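**Clakodau produce redistribution: progress report to the Juronik fund**
Prepared by Hongmei Jiang. Covers the period to the end of April.

## 1. Status

Work packages 1 and 2 are complete. Work package 3 (cold storage at the Uno depot) is complete except for the door alarm. Work package 4 (packing and labeling) is in progress and is expected to run one month past the date in the grant schedule. Work package 5 has not started, as planned.

Spending is within budget on all lines except electrical work, which is dealt with in section 5.

## 2. Supply

The depots now receive surplus produce from 11 growers and wholesalers under written agreements. The agreement text was revised once in the period. The earlier version left it unclear who carried the cost of a load rejected on arrival, and two loads in the winter were returned under protest for that reason. Under the revised text the receiving depot inspects the load within one hour and pays the return haulage only if the inspection was late.

Citrus, carrots and squash made up most of the intake. Leafy produce is still accepted only at Uno, where the cold room allows it to be held overnight. Xia has no cold room and dispatches everything on the day of receipt.

Grading at intake uses the three-class sheet submitted with the previous report. Class A goes to household bags, class B to the kitchens on the delivery list, and class C to compost. The split between A and B remains the least consistent part of the process. Two staff grading the same crate agreed on squash nearly every time and on soft fruit much less often. The sheet will be reissued with separate criteria for soft fruit.
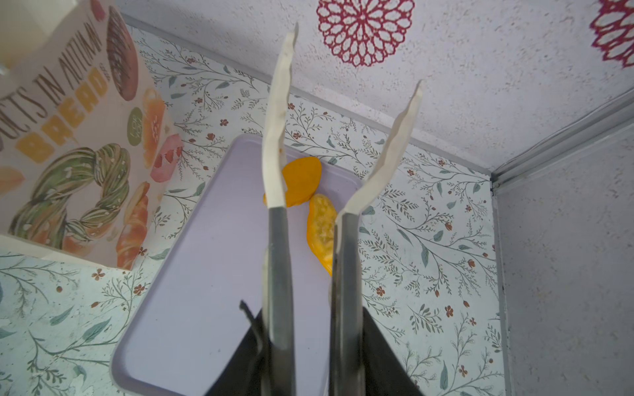
*Fig. 1. Orange produce on a tray.*

## 3. Cold storage

The cold room at Uno was handed over in February and has been in daily use since. The setpoint is 4 °C. The first few weeks of logging showed a recurring temperature rise between 6 and 8 a.m., when the outbound vans are loaded and the door stands open. A strip curtain was fitted in March. The rise is smaller now but has not gone away, and air temperature near the door still recovers more slowly than at the back wall.

Three measures were considered:

- a second loading door, rejected on cost;
- staging outbound crates in the lobby before 6 a.m., adopted;
- moving leafy produce to the back racks, adopted.

Floor-level sensors read consistently lower than those at shelf height. Both sets were checked against a reference thermometer and are within tolerance, so the difference is real and the shelf-height reading is now used for the log. Historic entries have not been altered. A note has been added to the log at the point where the method changed.

The door alarm was delivered with the wrong contact type. The replacement is on order and the supplier has accepted the charge.

## 4. Packing and labeling

Household produce goes out in paper bags. The specification limits a bag to 5 kg, with heavy items at the bottom and a dry liner sheet under anything with a high water content. A batch of 300 bags was checked at the point of delivery for base failure and handle failure. Base failures occurred almost entirely in bags packed without the liner sheet. Handle failures were rare and did not follow any pattern we could identify.

The recommendation from Uno is to make the liner compulsory for every bag, whatever the contents. This removes a decision from the packing line at a small increase in material cost.

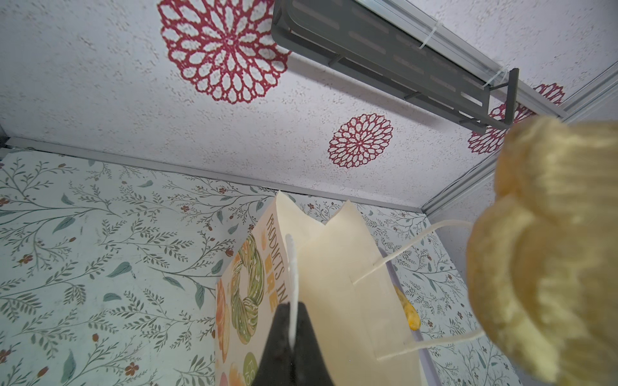
Giang Nghiêm disagreed with the compulsory liner when the draft of this section was circulated, on the grounds that Xia packs mostly root vegetables and would be paying for a sheet it does not need. The counterproposal was to make the liner compulsory at Uno only, and to look at the Xia failure record again in three months.

The counterproposal has been accepted. The two depots will therefore run different packing instructions until the review. Labels will show the depot name in the top corner so that any failure can be traced to the right instruction.

Labels were redesigned in the same period. The old label carried a packing date and a list of contents. Recipients asked mainly for storage advice, and the new label gives one line of it for each item: refrigerate, keep in a cool cupboard, or eat first. The contents list is now printed in descending order of perishability. Translation of the storage lines into the other languages used on the delivery routes is under way.

Handling tools at both depots are now on a fixed cleaning schedule. Tongs and scoops are washed at each change of produce type and at the end of the shift, and worn tools are withdrawn at the monthly check. Silicone parts are inspected for nicks and splits under the same check. The schedule was drawn up after the hygiene audit noted that cleaning was being done but not recorded.

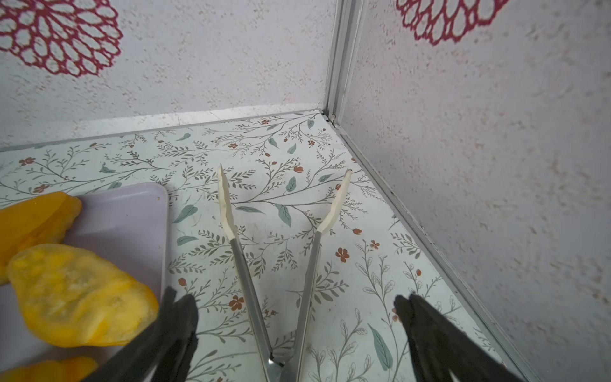

Does the recorded cleaning schedule slow down the packing shift? The last hour of the shift is tighter than it was, and the packing target for that hour has been lowered to allow for it.

## 5. Budget

Electrical work at Uno exceeded its line by $700. The supply board could not take the cold room compressor and the lobby lighting on one circuit, and a second circuit had to be run. The overspend has been covered by the underspend on shelving. No additional funds are requested.

Paper goods are on budget. The liner change at Uno adds to this line in the coming period and has been included in the forecast attached as Annex B.

Van leasing is unchanged. The lease on the smaller van ends in the summer, and quotes for renewal and for a refrigerated replacement are being collected. A refrigerated van would allow leafy produce to be sent on the longer northern route, which currently receives none.

## 6. Deliveries

Deliveries now run on 20 routes, counting the Xia day-of-receipt runs separately. Route sheets are generated the evening before and confirmed by 7 a.m. Late changes to a route sheet were the main cause of missed drops in the period. Changes after confirmation now have to be phoned through to the driver and written on the depot copy.

Missed drops are logged with a cause code. "No answer at address" and "sheet changed after confirmation" together account for most entries. The code list also contains "other," which has been used more than it should be, and drivers have been asked to add a short remark when they select it.
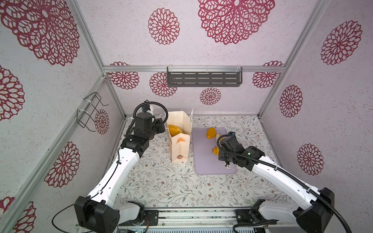
*Fig. 4. Paper shopping bag.*

## 7. Risks

| Risk | Change since last report | Action |
|---|---|---|
| Citrus supply falls at end of season | Higher | Two further growers approached |
| Cold room door left open during loading | Lower | Alarm to be fitted on delivery |
| Inconsistent grading of soft fruit | No change | Revised sheet |
| Van lease lapses before replacement | New | Quotes due next month |

## 8. Next period

1. Fit and test the door alarm.
2. Reissue the grading sheet and repeat the two-person grading check.
3. Finish the label translations.
4. Decide on van renewal.
5. Start work package 5, beginning with the recipient survey.

The forecast and the temperature log for Uno are attached as annexes. The Xia failure record will follow with the next report.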